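Draining plates in a wire rack

A rack works best when plates stand on edge, one to a slot, all facing the same way. Put the largest at the back and leave a gap of 2 cm between them if there is room. Plates that touch stay damp where they meet.

Rinse in hot water before racking. Hot plates dry in about 5 minutes, and there is less need for a tea towel.
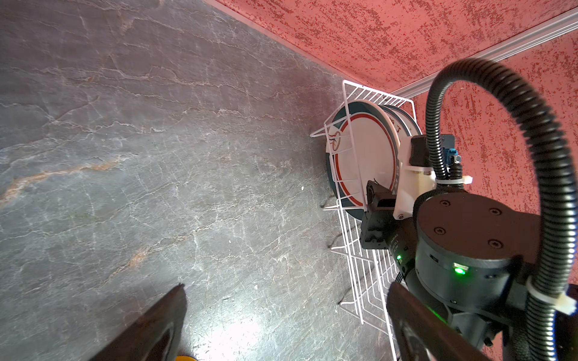
Last changed: 11/02/2023

A white coated rack on a grey marble-patterned worktop, with two teal-rimmed plates in it. Coated wire is kind to rims, but check the feet every January. Once the coating splits the metal rusts and can mark the worktop. A dab of clear nail varnish will hold a small split for a while.

If your rack has no tray, fold a cloth in 2 and lay it underneath. Wring it out each evening.

To clean the wires, stand the rack in the sink with warm water and a spoonful of soda crystals, then go over the joints with an old toothbrush. For limescale use white vinegar, but keep it off real marble, as it dulls the polish.

Plates with a printed badge or coloured rim should be washed with a soft sponge. Scourers take the pattern off.

More kitchen tips: Sinks and drains | Worktops | Tea towels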